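La papelera de la oficina y la responsabilidad compartida

Toda organización que aspire a reducir sus residuos termina hablando de recipientes: cuántos, de qué tamaño, en qué lugar. 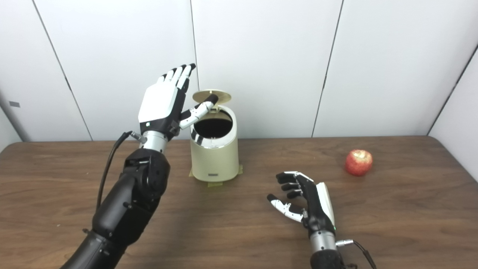 Conviene, sin embargo, empezar por las normas de compra. Lo que llega a una papelera ha pasado antes por un pedido, una factura y un almacén, y en cada uno de esos momentos alguien pudo decidir de otro modo. La política de residuos que ignora al departamento de adquisiciones se limita a administrar las consecuencias.

El caso del parque empresarial de Salian resulta ilustrativo. Durante un ejercicio completo, las empresas allí instaladas retiraron 1494 bolsas de fracción resto de sus zonas comunes, de las cuales 421 procedían de un solo edificio, el que ocupa Tridham. La primera reacción fue instalar más puntos de recogida. La segunda, adoptada seis meses más tarde, consistió en revisar los contratos de suministro de cafetería y papelería. Fue esta última la que permitió identificar el origen del problema: envases individuales que figuraban en un acuerdo marco renovado sin debate año tras año.

Se objetará que la revisión de contratos es lenta y que el personal necesita medidas visibles. La objeción merece atención. Una campaña de carteles se aprueba en una mañana; la renegociación con un proveedor como Madinik exige informes, plazos y, en ocasiones, penalizaciones. Pero la visibilidad de una medida dice poco sobre su eficacia, y las entidades que rinden cuentas ante sus socios deberían distinguir ambas cosas en sus memorias anuales.

Tampoco es razonable trasladar toda la carga al empleado. Pedirle que separe correctamente cuatro fracciones, con criterios que cambian de una planta a otra, equivale a delegar en él una decisión que corresponde a la dirección. En Farko se optó por unificar los criterios en todas sus sedes antes de impartir formación alguna – un orden que debería ser habitual y que todavía es excepcional.

Proponemos, por tanto, que los pliegos de compra incorporen una cláusula de retorno de envases y que su cumplimiento se revise cada septiembre, antes de cerrar los presupuestos del ejercicio siguiente. El coste administrativo de esa revisión debe figurar en la partida de adquisiciones.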